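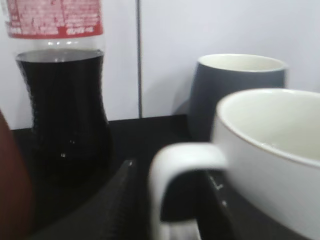 Flat Soda and Other Things Worth Keeping

A half-finished bottle of cola has a way of becoming furniture. It goes into the fridge door full of promise, and two days later it pours like cold tea with a grudge. Some advice from a kitchen that has gone through plenty of it.

Squeezing the bottle before you cap it

Don't. Everybody's uncle swears by it. The dented bottle spends the night pulling itself back into shape, and the gas that fills the space comes straight out of your drink. Cap it tight, leave it round, keep it cold.

Pouring

Tilt the cup and pour down the side. Pouring from a height looks festive and knocks out the fizz you paid for. If you're filling two cups, fill one halfway, then the other, then go back. This also settles most arguments between siblings, though in our house it has started a few.

Buying

The big bottle is cheaper per ounce only if you drink it. I bought the giant one for years and gave a good part of it to the sink. Small bottles, less guilt.

Once it's flat

Simmer it down with a little vinegar and mustard for a ham glaze. Stay near the stove, as it goes from syrup to roofing tar while you look for a spoon. Sugar-free cola won't thicken this way, so save yourself the stirring.

Flat cola will also loosen a mineral ring in a toilet bowl if left an hour or so. Brush, flush, try not to think about your stomach.

Spills on a shiny black counter

Glossy black shows every sticky drop and each swipe of the rag afterward. Use warm water with a drop of dish soap, then plain water, then a dry cloth right away. Skip the scouring pad unless you like scratches.

Posted 19 May 2020 in Kitchen, at Oltulum. This page has been read 1,857 times, mostly, I suspect, by people standing over a burned ham.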